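Last updated: 10/25/23

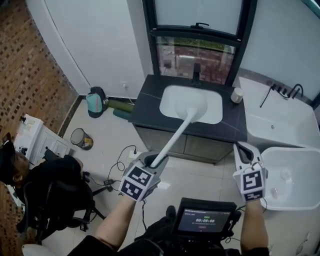

Benjamín Ocampo puts it this way: a slow drain takes five minutes, and the rest of the visit goes into the counter, the tub, the floor and putting everything back. Applicants should read the duties below with that split in mind.

Udach is hiring three Bathroom Upkeep Attendants for the Zamudio building. The building has 97 units with one bathroom each. The position is part time, paid by the hour, and covers cleaning, minor drain clearing and restocking. It does not cover plumbing repair.

Reference: Carnov 129

Position summary

The attendant works through an assigned list of bathrooms each shift. A standard bathroom on the list has a vanity with a basin, a tub and a toilet. Several have black faucets and dark countertops. Dried soap and mineral spots show quickly on both, and abrasive pads are not permitted on either. Tile floors are glossy and must be finished without streaks.

Occupied units contain personal belongings. Bags and mats left on the floor are moved only as far as needed to clean under them and are then returned to the same place. Items on the counter are lifted, wiped under and set down again. Nothing is opened, and nothing goes into a cabinet unless the resident has asked for it on the work slip.

Duties

- Check the basin, tub and toilet for drainage at the start of each visit. Run the basin faucet for one full minute.
- Clear a slow basin or tub with a plunger. Use the sink plunger for basins and tubs and the toilet plunger for toilets. The two are stored separately and are never swapped.
- If three rounds of plunging do not clear the drain, stop and write a repair slip. Chemical drain openers are not used in this building.
- Clean and rinse the basin, counter, faucet, tub and tub fixtures. Hang the shower hose straight when done.
- Clean the toilet inside and out, including the base and the floor behind it.
- Wipe window latches, frames and sills. Glass with frosted film gets a damp cloth only – no razor, no ammonia.
- Mop the floor last, working from the back wall toward the door.
- Record start time, end time and any damage on the unit sheet.

Work area conditions

Some rooms in the building have exposed metal decking overhead, with painted steel beams and fluorescent lights. Dust collects on the beams and along the ribs of the decking. High dusting is done with an extension pole from the floor. Attendants do not climb on tubs, counters or toilets at any time. Brick walls are dry brushed and are not washed. Lights are cleaned by the electrical crew on a separate schedule; attendants should report a dead tube but leave the fixture closed.

The windows in these rooms have black metal frames. Smudges on the black finish are removed with water and a soft cloth. Interior glass is part of the job. Exterior glass is under a separate contract. 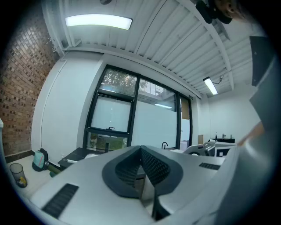
Requirements

- Able to kneel, bend and stand for most of a shift.
- Able to carry a full bucket up one flight of stairs.
- Able to read and fill out a short form in English or Spanish.
- Comfortable working alone in occupied units.
- Past cleaning work is useful but not required. Training is paid at the regular rate.

Applicants with skin or breathing conditions made worse by cleaning products should say so on the form. Two of the products in the standard kit have approved substitutes, and the switch can be made before the first shift.

Hours and contract

The contract is for 1000 hours, scheduled over one year. Shifts are four or five hours long and start in the morning. The July schedule is heavier than the rest of the year due to unit turnover – time off in that month must be requested when the contract is signed. Travel between floors counts as paid time. Travel to the building does not.

Udach supplies gloves, cloths, plungers, mops and all cleaning products. Attendants supply their own closed shoes with non-slip soles. Products brought from home may not be used in the units.

Trial visit

Each selected applicant completes one paid trial visit in a vacant unit. The visit covers the full duty list in one bathroom. It is checked against the same unit sheet used on regular shifts, with extra attention to the basin overflow, the joint between tub and wall, and the floor behind the toilet. Speed is not scored on the trial.

How to apply

Pick up a form at the Cistard desk on the ground floor, or ask for one by mail. Write the reference on the first line. List the last two places you worked and a phone number where you can be reached in the afternoon. A resume may be attached. Forms without a phone number will be held at the desk and not processed.

Questions about duties go to Benjamín Ocampo. Questions about pay and start dates go to the Cistard desk.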